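We lost most of an afternoon in June to a wire bundle, and I want to write it down while I still remember the order of things.

The job is simple on paper. The arm reaches into an open desktop case, takes the hard drive by its carrier and pulls it out. Hadiza Tamuno wrote the approach path and I look after the gripper. We had 36 clean pulls logged on the Clostham bench before we moved over to this case, which is tighter.
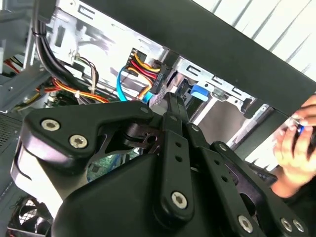 The fault came on the third run. The gripper closed, the arm started to lift, and the force reading climbed much faster than it should have. The limit was set too high, left over from a stiffer fixture, so the arm kept pulling for 2 seconds before Raed hit the stop. One of the finger links had hooked a loop of power wires. The drive hadn't moved at all.

Raed had been leaning in close with his hand by the case when it started. He wasn't hurt, but that part bothers me more than the wires do. We had gotten used to reaching in while the arm was live, me included.

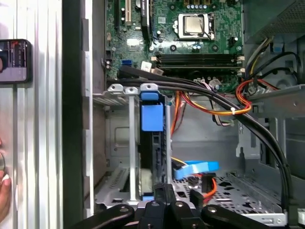 Hadiza went through the log that evening. The path was fine for the drive. It just took no account of cables, and the links have gaps between them that a loose loop can slip into. The wrist camera had the loop in view for the whole approach, and we weren't using it for anything except lining up on the carrier.

I checked the finger joints for play afterward and retightened two of the screws. I don't think they had anything to do with it.

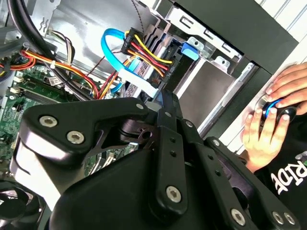
## What we changed

- Force limit lowered for this case, and it now gets set per case.
- The arm stops above the case and waits for a person to confirm the cables are clear.
- No hands inside the case unless the arm is paused. Raed wrote this one on the wall.

Hadiza wants to shift the approach toward the front of the case next. I'm going to try covers over the gaps in the links.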